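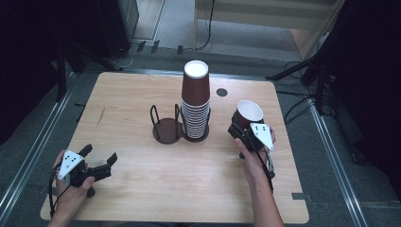

Section 5: Setting out and filling the twin cup holder

Reading time: 4 minutes

The Jalevine twin cup holder keeps two stacks of paper cups upright on a table or counter. It has two round base discs side by side, each with wire loops that stop the stack from leaning. Read this section before you load it for the first time and keep it with the rest of the Devlow drinks point guide.

Before you start

You will need:
- the cup holder, unpacked and wiped
- one or two sleeves of paper cups
- a dry cloth
- a flat table or counter with at least 300 mm of clear depth

Wipe the table and dry it. Cups take up water through the bottom seam if they stand on a wet disc, and the lowest ones then stick together. If the holder has been in storage, check the discs and the lower part of the wire for dust.

5.1 Placing the holder

1. Put the holder on the table with the two compartments running left to right as you face it.
2. Keep it at least 70 mm from the edge. On a table with rounded corners, measure from the straight part of the edge.
3. If the table has a cable hole, leave the hole clear. Don't stand a disc over it, even partly.
4. Press down lightly on each disc in turn. If the holder rocks, move it to another part of the table or turn it end to end.

Note: The holder has no fixings and isn't meant to be screwed down. On a very smooth surface you can use the Schmieder clear pads from the accessories bag, two to each disc.

5.2 Loading the cups

1. Open the sleeve at the end where the cup bases are, and fold the plastic back.
2. Hold the cups through the sleeve with one hand round the middle. Don't squeeze - the rims mark easily.
3. Lower the stack between the wire loops, base first, until the bottom cup rests on the disc. The open ends should face up.
4. Pull the sleeve off upwards.
5. Look along the rims. They should make level bands all the way up. If one part of the stack tilts, lift out the cups above that point and drop them back in.

You can load one compartment and leave the other empty. The holder will stand on its own with a tall stack on one side, as long as it is level. When you use both sides, keep to one size of cup in each.

Caution: Don't load a stack more than three times the height of the wire loops. A taller stack may tip when a cup is taken from the top.

5.3 Taking a cup

Lift the top cup straight up by its side, below the rim. If two come away together, give the lower one a slight twist to free it. Put the spare back on the stack only if the inside hasn't been touched.

Caution: Never fill a cup while it is still in the stack. Stand it on the table, well away from the holder, and fill it there.

5.4 Refilling

A box of Prurnavo cups holds 500 and will last a small office almost a month. Top up when the stack is down to the height of the loops. Take out the old cups first, load the new ones, then put the old ones back on top so they are used first.

5.5 Cleaning

1. Empty both compartments.
2. Wipe the discs with a damp cloth and a little washing-up liquid.
3. Dry the wire, paying attention to where it meets the disc.
4. Leave the holder to air before reloading.

Don't put the holder in a dishwasher and don't use scouring pads on the wire. Light marks on a wooden tabletop can be treated as described in section 7 - move the holder off the table before you begin.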